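# Chapter 4: Clothing, Straps and Small Items Worn on the Body

Chapter 3 dealt with what is placed on a table or shelf. The present chapter turns to what a person wears or keeps close at hand during the working day: the garment itself, anything fastened to it, the straps that cross it, and the bottle carried for drinking. These items are often left out of written plans. They nevertheless affect how easily a person can reach, bend and turn, and they account for a good share of the small delays recorded in shared workrooms.

By the end of the chapter, students should be able to:

- choose a suitable place on a garment for a small clipped item;
- arrange thin wires so that they do not catch on handles or chair backs;
- explain where straps and bottles should be kept during seated and standing work;
- complete a short record of the kind used in Exercise 4.2.

## 4.1 The garment as a working surface

A sleeve or the front of a sweatshirt is soft and moves with the body. Anything clipped to it will move as well, and the weight of even a small object pulls the cloth out of shape. Thick, slightly fuzzy fabrics hold a clip better than thin, smooth ones, but they also hide short lengths of wire in their folds. The wearer may then fail to notice that a lead has come away.

In the Jultanen workroom study, Didier Besson and Amrit Boychuk followed the habits of 31 people over one term. Each person kept a daily sheet, and 390 sheets were returned. Of these, 267 mentioned some adjustment to clothing or to an item attached to it. The authors grouped the adjustments under two headings: those made before work began, and those that interrupted it. The second group forms the main subject of this chapter.
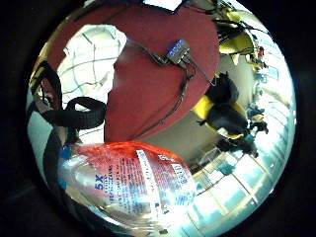

**Figure 4.1** Small black module with a blue label, clipped to dark red fabric; a black strap and a plastic water bottle are close by.

The thin, dark wires in Figure 4.1 lie across the fabric in loose curves. A certain amount of slack is necessary, as a lead pulled tight will drag on the clip whenever the arm is raised. Too much slack creates loops, and a loop may be caught by a drawer handle or by the buckle of a bag. The usual advice is to test the length with the arm fully stretched and then to secure any spare wire flat against the cloth. Students should note the route of each wire on the record sheet before making changes to it.

## 4.2 Straps

Straps present a different difficulty. They are strong, they twist easily, and they tend to hang in wide loops when the bag or other item they belong to has been put down. The Ní Bhriain method, described in full in Chapter 6, asks the worker to deal with the strap first and the bag second. The strap is laid straight, folded once along its length and placed beneath the item. Some workrooms prefer hooks; the arrangement used at Grakuria, where each hook takes a single strap, is discussed in Section 4.5.

## 4.3 Drinking bottles

Most workrooms permit water, provided that the bottle can be closed. Plastic bottles are light and do little harm when dropped, but a bottle that is nearly empty is easily knocked over by a sleeve or a passing strap. It should stand on the side away from any wires. Where a bottle must be held while other work is going on, the cap should be kept closed.

The Drondidine guidance sheet, reproduced in Appendix B, sets out these points for display on a wall. Teachers may wish to hand out copies before the class attempts the first exercise.

### Exercise 4.1

Working in pairs, list every item that your partner is wearing or carrying which could be moved, unclipped or put down. Mark those that cross or touch one another — straps and wires in particular — and agree on the order in which they should be removed.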